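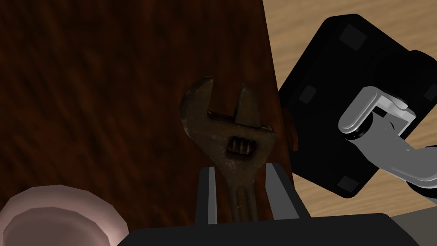 Call for participants: evaluation of the Zivusmont grasping kit

Zivusmont is looking for outside users to test the second release of its grasping kit before general sale. The kit is a software package for teams that program two-finger grippers to pick up hand tools and household items. It contains a tabletop simulator, a library of object models, a grasp planner and a scripting interface. Applications are open until the end of March.

What the work involves

Participants install the kit on their own computer and complete a fixed set of grasping tasks in simulation. Each task specifies an object, a starting pose and a target pose. You write or adapt the control script, run it, and submit the log together with a short written report. The object library holds 829 models. The evaluation draws on 200 of them, mostly wrenches, pliers, dishes and small boxes.

We are interested in the following points:

Installation and first run, including any step where the manual was wrong or unclear.
Behavior of the planner on long, thin objects lying flat, where finger clearance on each side is small.
Contact handling when the fingers close on a handle with raised edges.
Effect of surface textures and lighting on the wrist camera output.
Quality of error messages when a grasp is rejected.

A physical robot is not required. Participants who have one may run the optional hardware section, which uses the same scripts through the Ilari driver. Hardware results are reported separately and do not affect payment.

Time and payment

The evaluation runs for 3 weeks. Hours are flexible, but one report is due at the end of each week by 5 p.m. Pacific time. Payment is a fixed fee, stated in the participant agreement and released after the last report is accepted. Participants keep a single-seat license for the release version, with updates for 2 years.

Requirements

Working knowledge of Python.
Experience with at least one robot simulator or motion planning library.
A computer running a current Linux desktop, with a dedicated graphics card and administrator rights. The simulator does not run in a virtual machine.
Ability to write clear reports in English.
Age 18 or over.

Experience with the first release is useful but not required. Current employees and contractors of Zivusmont and of our distributor, Starkerlow, are not eligible. University groups may apply as a team, in which case one member signs the agreement and the team receives one fee.

Data and confidentiality

Logs contain joint positions, planner output, camera renders and system information. They do not include files from outside the kit folder. Findings may be quoted in our release notes without the participant's name. You may publish your own results once the release version is on sale. Scripts you write remain yours.

How to apply

Send a one-page summary of relevant experience and the specifications of the computer you will use. A link to public code is welcome. State whether you plan to run the hardware section and, if so, the make of arm and gripper.

Applications go to Stela Dinu, evaluation lead, through the contact form on this site. Select "Grasping kit evaluation" as the subject. Selected applicants receive the agreement and a download key by email. Applicants who are not selected are kept on the list for the next round unless they ask to be removed.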